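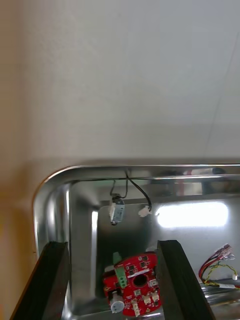
Gullton Small Parts Set, data card

What it is

1,190 pictures of loose electronics: circuit boards, short cables, plug-in connectors, little sensors and the trays and bins they get kept in. The labels were written by hand at the Stavau workshop in July. Each picture has one text label and a list of the parts we could name.

What we don't trust

The part names, mainly. A small grey box on two wires could be several different things, and the first round of labels picked one and sounded sure of it. We went back over them and changed 413 to "unknown component". If you see "buzzer" in the list, read it as "round can on a board that somebody thought was a buzzer". Nothing was powered up or tested, so please don't use this set to argue that any board works.

Shiny metal is the other weak spot. Stainless steel reflects whatever is near it, and at least 34 labels in the old version listed a reflection as a second part. We fixed the ones we found. I doubt we found them all.

Red boards are overrepresented. A model that learns "red and round means circuit board" will look better on this set than it should.

Splits

The last 50 pictures are held back for checking. They come from the same shelves as the rest, so a good score there says little about your own bench.

Related

The Hsueh labels use different names for connectors. Bralis has a conversion table, which we have not checked.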